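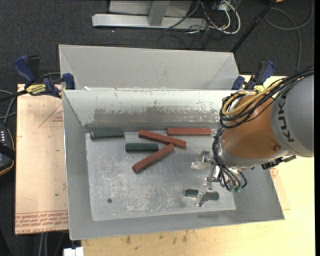

# When the picking cell arrives: what changes for the people on the line

Student project report, submitted November 15, 2022

## 1. Why we picked this

Our module asked for a report on "technology and the working day", and most groups went for home working. Ours wanted machines! One of us had spent a summer packing at Wenach, a firm that makes up boxes of small parts for furniture makers, and knew they were bringing a robot into the picking hall. We wrote to them in the spring, got a yes much faster than we expected, and were on site through August.

The robot cell was set up by Urkico, who do the fitting and the training. Wenach's own staff run it day to day. We also had one afternoon at Setdale, a smaller site belonging to the same owners, where all the picking is still done by hand.

## 2. What the job was before

Picking sounds easy until you try it (we did, and we were slow). Parts come in deep metal bins. You lean over the rim, take a part, turn it the right way round and put it in a tray. When the bin is full you hardly reach at all. When it's nearly empty you are bent right over with your arm stretched to the far corner, and people at Setdale told us this is the bit their backs notice at the end of a shift.

The last few parts are the hard ones for a robot too, which we loved finding out. A part lying flat in the open is simple. A part tight against a sloping wall leaves very little room for a finger to get down beside it, and two parts close together can get nudged when the gripper comes in for one of them. Urkico test with plain blocks before they move on to the real stock — the blocks show up problems without damaging anything a customer has paid for.

## 3. How we collected our material

We handed out 128 short questionnaires across the two sites and got 73 back. We also did longer talks with people who work next to the cell, and we kept a diary of every stop we saw. There were 36 stops in the diary by the time we left. Most were cleared by the operator in the time it takes to walk over and reset, and two needed a fitter.

## 4. What we found

### 4.1 Less lifting, more looking

Everyone we spoke to at Wenach agreed that the stretching had gone down. What replaced it was watching. One operator said her eyes were more tired than her arms now, and that she had asked for the stool to be moved so she could see into the bin from the side. It was moved the next day. Small thing, but she brought it up twice, and it seemed to matter that someone had listened.

### 4.2 Knowing the bin

The experienced pickers turned out to be the best people at spotting trouble early. They could glance at how the parts were lying and tell you which one the robot would struggle with. At first this knowledge had nowhere to go. Now there is a notebook by the cell, and the fitters read it. Some of the entries led to changes in the order the arm goes for things, which we thought was brilliant.

### 4.3 The quiet

Several answers mentioned missing the chat. Hand picking is done in pairs across a bench, the cell needs one person. Wenach has started swapping people between the cell and the benches halfway through the shift. The newer staff like this; a few of the longer-serving ones would sooner stay put.

### 4.4 Pay and worry

Pay was the same on the bench and at the cell while we were there. On the questionnaire, "will there still be a job for me" was the most common thing written in the free space at the end. Setdale staff wrote it more than Wenach staff did. We can't say whether that is because Wenach people have seen the cell working or because of how the news was given at each site.

## 5. What we would do differently

We should have visited before the cell went in. All our "before" material from Wenach is from memory, and Setdale is a different building with different stock. We also wrote question 6 badly and had to leave it out.

## 6. Reading

Meinecke, *Hands and Machines at Work*, chapters on retraining and shift design. Course library, short loan.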